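How to Get Tea and Coffee Stains Out of Mugs
Kitchen basics from Fendimow Home 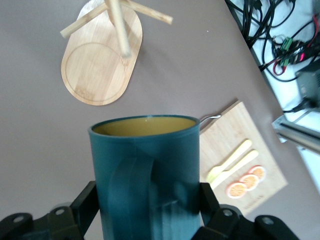
Brown rings inside a mug come from tannins, which cling to the glaze and build up a little with each cup. Ordinary washing-up liquid doesn't shift them well once they've dried on, and a dishwasher often bakes them in. The method below works on glazed stoneware, porcelain and most enamel. It takes 30 minutes, most of it waiting.

What you need

Bicarb soda (the ordinary supermarket kind, not baking powder)
White vinegar
A soft sponge or an old cotton cloth
An old toothbrush for the handle joins
Hot tap water

Step 1. Rinse

Rinse the mug with hot tap water and tip it out. Leave the inside damp. If there's dried milk around the rim, wash that off first with detergent, as the bicarb will only smear it.

Step 2. Make a paste

Put a heaped teaspoon of bicarb in the bottom of the mug and add a few drops of water. You want it about as thick as toothpaste. If it runs down the side, add more bicarb.

Step 3. Rub

Work the paste around the inside with the sponge, starting at the ring and moving down. Light pressure is enough. Most fresh stains will lift at this point and you can skip to Step 5.

Step 4. Soak the stubborn ones

Rinse the paste out, then fill the mug to above the stain with hot water and stir in two teaspoons of bicarb. Leave it for 20 minutes, then rub again. For very old stains, leave it overnight on the bench.

Hard water areas have a second problem, which is a chalky film over the tannin. We get it badly in Brurkevness. Bicarb won't touch that. Empty and rinse the mug, fill it with equal parts vinegar and warm water, wait ten minutes, rinse, and go back to Step 2. Don't put the vinegar and bicarb in together. They fizz and mostly cancel each other out.

Step 5. Wash and dry

Wash as normal with detergent, rinse well and dry with a tea towel. Run the toothbrush around where the handle meets the body, inside and out.

What to avoid

Steel wool and green scourers scratch the glaze, and a scratched glaze stains faster. Chlorine bleach will whiten a mug but can get into fine cracks and is hard to rinse out. Never use it straight after vinegar, as the two give off a toxic gas. Go easy on gold rims and hand-painted decoration, which can wear off even with bicarb.

Grey marks

Thin grey lines at the bottom are usually metal left by a teaspoon. Bicarb will fade them slowly. A cream cleanser made for ceramic cooktops is quicker, but wash the mug twice afterwards.

Keeping them clean

Rinse the mug as soon as you finish your drink, even if you're not washing up until later. A bicarb rub once a fortnight keeps a daily mug in good order.

Next in this series: Descaling a Kettle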